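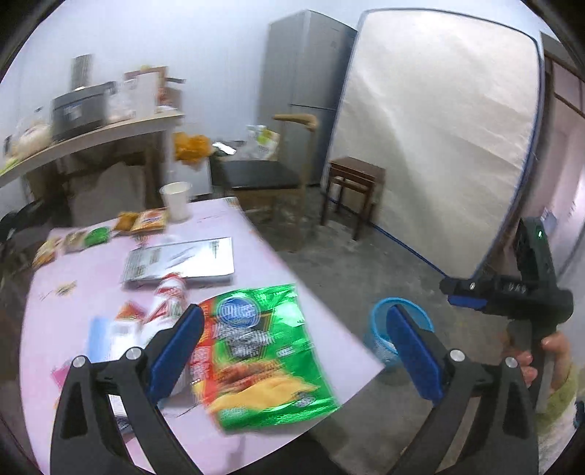 Local Government and the Public Purse
Handout 4: Following a housing promise from the podium to the front door

Welcome back, everyone. Last time we got a bit stuck on what a council can and can't do about rents, and I promised we would come to something easier to get hold of. Repairs, then! Specifically, the damp repair pledge in Bastow, which some of you will remember from the reading packet (if you don't, please go back to it before the seminar, it's only a few pages and the maps are lovely).

The short version. Councilor Hatem Ouazzani ran for the housing post on a promise that 2,000 rented homes in the Wandcombe and Farouk wards would be treated for damp within one term. The council put out the work to a single contractor, Taletti, and in August it announced that 1,893 homes had been "reached." The local paper printed the number and that, for a while, was the end of it.

Now, I want you to spend some time with that word "reached" — I have given whole evenings to it, as my family will tell you. Chaimae Kamel, who sat for the opposition, asked in a written question how many homes had been visited, how many had been surveyed, and how many had seen any work done. The answer came back in three parts. A letter counted as reaching a home. Surveys had been carried out in 1,000 homes. Finished work stood at 80.

Terms for this week

Output: what the office did, such as letters sent or surveys booked.
Outcome: what changed for the people living there.
Baseline: the state of things before the program began. Bastow never recorded one, and this will matter a good deal when we get to the budget papers.
Written question: a formal request for facts from a member of the council, with the reply placed on the public record.

A word in fairness to Ouazzani. The money was released a year late, and landlords could refuse entry with very little trouble to themselves. Some of you will feel that excuses a lot and some of you won't, and I'd like to hear both sides argued properly, with page numbers.

For the seminar

Read Kamel's question and the full reply, including the footnotes. Then write one page on which figure you would have put in the August announcement if you had been the press officer, and what you would have said to the councilor when he saw it. Bring a paper copy, please — my eyes are not what they were.

Next week: who pays when a contractor walks away.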